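Undamari Study Desk Programme
Set-up Guide for Shared Desks, Section 4: Writing Tools and the Mesh Holder
Issued by Salesthorpe Learning Services. Revised 3/14/21.

4.1 Purpose of this section

This section sets out how a shared desk is to be laid out, how pens, pencils and markers are to be sorted, and how the mesh holder is to be filled. It applies to every desk supplied under the programme, including those in the reading rooms at Prondby. Read Section 3 (Fitting the Tablecloth) before you begin. Chairs, lamps and power boards are covered in Section 6.

Users are asked to follow the steps in the order given. A desk that has been left partly sorted should be treated as unsorted and started again from step 1.

4.2 Before you begin

You will need:
the grid-pattern tablecloth, already fitted
one mesh pen holder
the writing tools assigned to the desk
one sheet of scrap paper
one soft, dry cloth

Place any book in use flat towards the back of the desk, against the wall side. Books must not be stood on end or leaned on the holder. Put the holder to the left of the book and leave the middle of the cloth free for sorting.

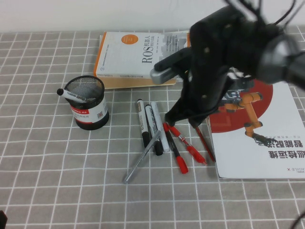

SORTING THE WRITING TOOLS

1. Remove all loose writing tools from drawers, trays and book covers and lay them in the middle of the cloth. Tools already standing in the holder may stay there until step 6.

2. Turn the tools so that they lie side by side in the same direction. They need not be exactly parallel, but none should be close enough to the edge of the desk to roll off.

3. Separate the tools by kind. Markers form the first group, pens the second and pencils the third. Slim metal-barrelled pens are easily missed when they lie across a group of markers, and should be lifted out and placed with the other pens.

4. Within each group, bring like colours together. Red pens and red pencils are similar at a glance and are to be checked individually. A red pencil belongs with the pencils, whatever the colour of the tools beside it.

5. Test each pen and marker with one short stroke on the scrap paper. Do not test on the tablecloth. Replace the cap on each marker before picking up the next.

Note: Some markers have light grey lettering which is hard to read under desk lighting. Where the type of marker cannot be confirmed from the barrel, check it against the stock list, line 131, or set it aside for the desk supervisor.

CAUTION: Permanent markers will stain the tablecloth. An uncapped marker must never be laid on the cloth, even briefly. Replacement cloths are ordered under stock code 388 and are charged to the department responsible for the desk.

4.3 Filling the holder

6. Begin with the markers. Lower each one into the holder with the cap upwards and allow it to rest against the rim. It is normal for a marker to lean outwards when the holder is nearly empty. The lean will lessen as further tools are added.

7. Add the pens one at a time. Hold each pen upright over the opening and lower it until it touches the base. Do not drop pens from above the rim, as this may damage the tip and, over time, loosen the mesh from its base band.

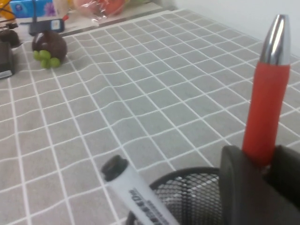

8. Spread the tools evenly around the inside of the holder. If all of them lean to the same side, move one or two of the heavier pens across to the opposite side.

9. Add the pencils last, points upwards. Pencils that are too short to clear the rim are to be kept in the drawer tray.

10. Check that the holder stands flat. Where the cloth is wrinkled beneath it, lift the holder, smooth the cloth outwards with the palm of the hand and set the holder down again.

Note: The holder takes no more than 10 writing tools. Any surplus is to be returned to the supply cupboard, shelf 233, in the envelope provided.

CAUTION: Do not carry a filled holder by its rim. Hold it around the body with one hand and support the base with the other.

4.4 Smoothing and aligning the cloth

The printed lines on the cloth are a guide for placing items and need not be perfectly straight. Gentle ripples are acceptable. Folds that stand up from the surface are not, and must be removed before the desk is returned to use. Work from the centre towards the edges and lift items out of the way. Pulling the cloth from under a book or holder may tip the contents.

Marks on the cloth should be blotted, without rubbing, and reported the same day. Xenos cleaning wipes may be used on the holder and on the bare desktop. They are not approved for the cloth.

4.5 Routine checks

At the end of each day: cap all markers, return loose tools to the holder and close any book left on the desk.

Weekly: empty the holder, wipe the inside with the dry cloth and repeat steps 1 to 10.

Each July: replace the label on the holder if the print has faded, and inspect the mesh for bent or broken wires. A damaged holder is to be withdrawn from use and recorded on Form 4B.

For the storage of paper, rulers and scissors, refer to Section 5.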